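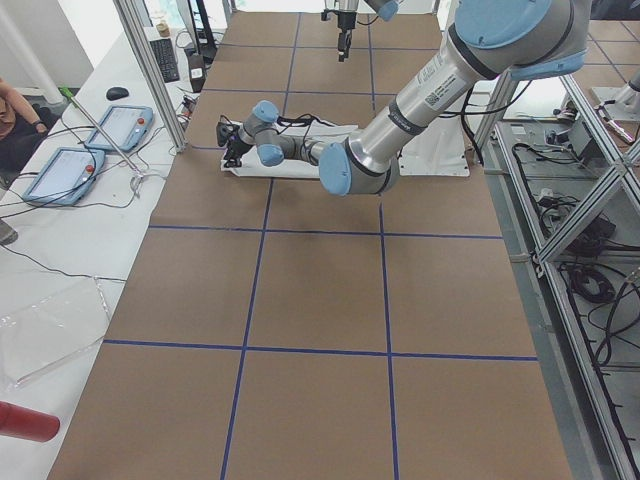

Work table, blue tape on cardboard, arm at right.

Thread: Minimum size on midpoint pegs at Farnach, is anyone still using it?

pultberg_desk
Posted Nov 3, 2019

We route small and mid cap orders to three venues: Farnach for dark midpoint, Imonia for lit, Bramwell for the closing auction. Until last quarter every midpoint peg went out with a minimum execution quantity of 400 shares. I pulled the fills for 31 names and compared them with the same names sent with no minimum. Markouts at one second are better with the minimum, but fill rate drops far enough that the residual gets crossed at the far touch near the close. Net of that, the minimum costs us money in 12 of the names. Is this what others see, or is our residual logic the problem?

tickratio
Residual logic. You are charging the cost of a late cross to the minimum quantity setting. If the peg is unfilled at a given time, the schedule should already be moving shares to Imonia. How long does the peg rest before you start posting lit?

pultberg_desk
Seven minutes, fixed, same for all names.

tickratio
Then the test is measuring the seven minutes. Scale it to the average interval between trades in each name and run it again. 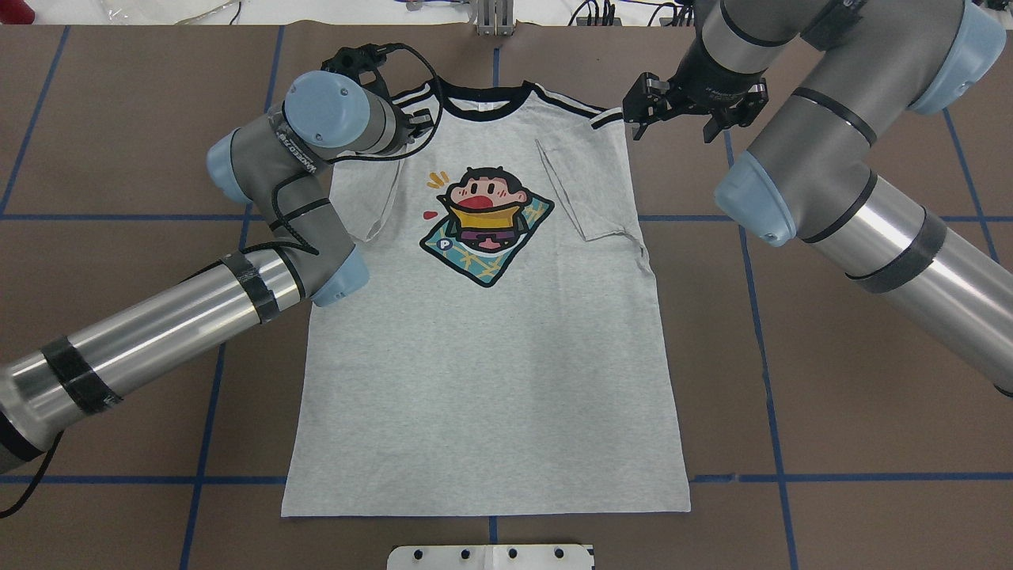 oddlot_k
A minimum quantity on a midpoint peg does two separate jobs and the thread is mixing them. The first is to block pinging by small orders. The second is to avoid signaling when a larger order gets a partial fill. For the first, 400 is too high in a name where the median trade is one round lot. For the second it may be too low. I keep the two apart on a chart with one threshold per line, ruled off like the blue tape grid under that gray T-shirt, and each order falls in one box by spread and by size. The setting comes from the box. One number across 31 names will be wrong for most of them.

spreadcapture
Disagree with the boxes. Every cell you add cuts the sample. With 31 names and one quarter of fills you will be fitting noise by the second split. I would keep a single minimum and turn it off when the quoted spread is one tick, where the midpoint saving is small anyway.

oddlot_k
The saving is small but the adverse selection isn't. One-tick names are where our markouts at Farnach are worst.

spreadcapture
Ours are flat in those names. Are you marking out against the Imonia mid or the consolidated mid? If Imonia is slow to update you will see a cost that is only quote lag.

oddlot_k
Imonia mid. I will rerun it on consolidated.

closecross
Check how Farnach aggregates, too. There is a flag that lets several small contra orders add up to meet your minimum. If it is on by default in your gateway, the 400 is not protecting you from small orders at all. Ours was on and we did not know until we read the execution reports line by line.

pultberg_desk
It is on. So the test compared an aggregated minimum with no minimum. I will redo it three ways: no minimum, aggregated, single contra. Resting time scaled by name as suggested. Bramwell volume excluded from all three. 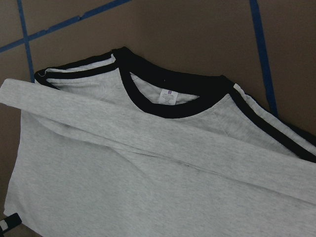 Black collar and neck label, print not legible.

tickratio
Randomize by parent order and not by date. November has index changes in it and the auction share will move.

pultberg_desk
By parent order, yes. Will post the tables when there are enough fills in the single contra group.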